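Relatório de progresso: Programa de Equipamento Audiovisual Partilhado

Entidade beneficiária: Cooperativa Audiovisual de Nelmont
Entidade financiadora: Fundo Carumdale para a Produção Independente
Responsável pelo relatório: Wiesława Kołodziej, coordenação técnica
Data: 20 de dezembro de 2022

1. Enquadramento

O presente relatório dá conta da execução do programa desde a entrega do relatório anterior, nos termos da cláusula de acompanhamento do contrato de financiamento. O programa tem por objeto a constituição de um parque de câmaras, objetivas e acessórios de iluminação, disponível para empréstimo a realizadores, escolas e associações da região.

2. Aquisições

Encontra-se concluída a compra do conjunto de objetivas de distância focal fixa, em montagem compatível com os corpos de câmara já existentes. O fornecedor selecionado, Eyvindsson, entregou a totalidade do material em outubro, com exceção de 2 anéis adaptadores, que aguardam reposição de stock. A falta não impede a utilização das restantes peças.

A aquisição dos filtros de densidade neutra ficou abaixo do valor orçamentado, tendo resultado um saldo de 1.914 euros. Solicita-se autorização para afetar este montante à compra de baterias e de malas de transporte, rubrica em que se verificou um aumento de preços após a aprovação do orçamento.

3. Utilização do parque

No período em análise foram registadas 536 requisições, das quais 376 respeitam a objetivas e as restantes a tripés, monitores e iluminação. A procura concentrou-se nas focais médias. As grandes angulares tiveram menor saída, situação que a equipa atribui à oferta ainda limitada de formação nesta matéria.

O registo de entradas e saídas passou a ser feito na plataforma Plinance, que substituiu as folhas de cálculo. A migração dos dados antigos foi assegurada por Janaka Saha e está terminada, faltando rever as fichas dos acessórios de menor valor.
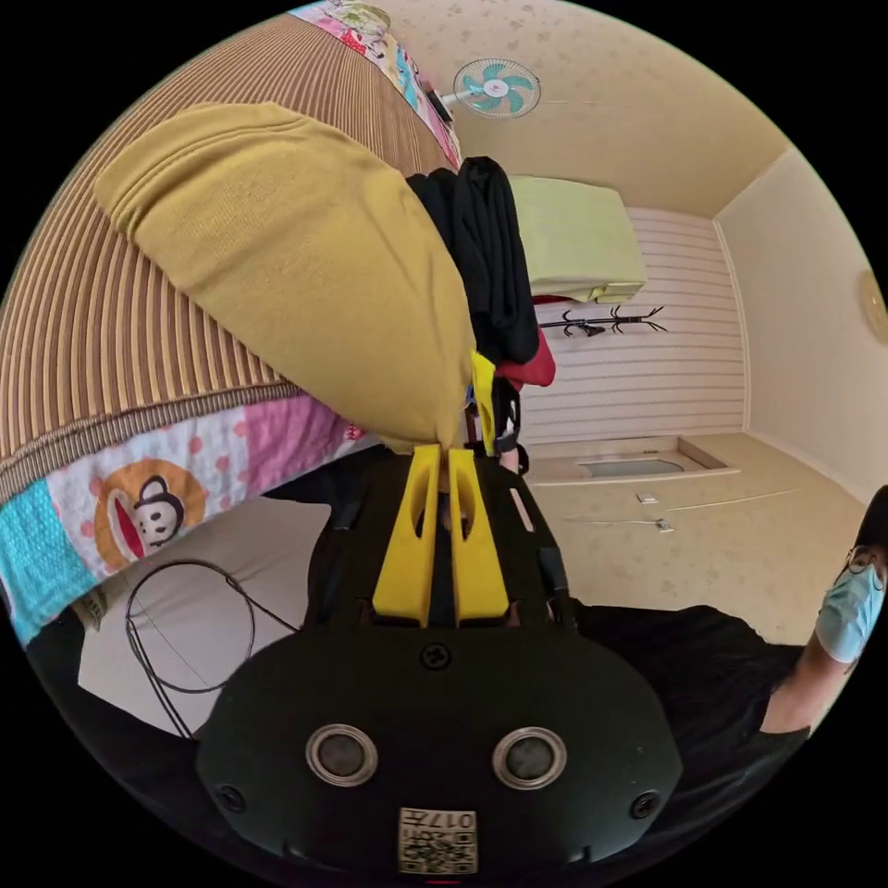

Fotografia: Fidel Daza / Cooperativa Audiovisual de Nelmont

4. Manutenção e calibração

Todas as objetivas foram verificadas em banco de ensaio antes da primeira cedência. Em duas delas foi detetado um desvio na escala de focagem, corrigido ao abrigo da garantia. Witold Jabłońska elaborou um procedimento interno de inspeção, aplicável a cada devolução, que abrange o estado dos vidros, a fluidez dos anéis de foco e de diafragma e a integridade da montagem.

Mantém-se por resolver o controlo de humidade na sala de armazenamento. O desumidificador previsto na candidatura tem capacidade insuficiente para o volume atual do espaço. Foram pedidos novos orçamentos, que serão remetidos ao Fundo logo que recebidos.

5. Formação

Realizaram-se as sessões de introdução à ótica e à exposição, orientadas por Mieczysław Grabowska. A sessão sobre correspondência de cor entre câmaras de marcas diferentes foi adiada por indisponibilidade do estúdio e transita para o próximo período.

6. Desvios e pedidos

Submetem-se à apreciação do Fundo a reafetação do saldo indicado no ponto 2 e a prorrogação do prazo relativo à componente de formação, sem encargos adicionais. Os comprovativos de despesa, o inventário atualizado e o procedimento de inspeção seguem em anexo.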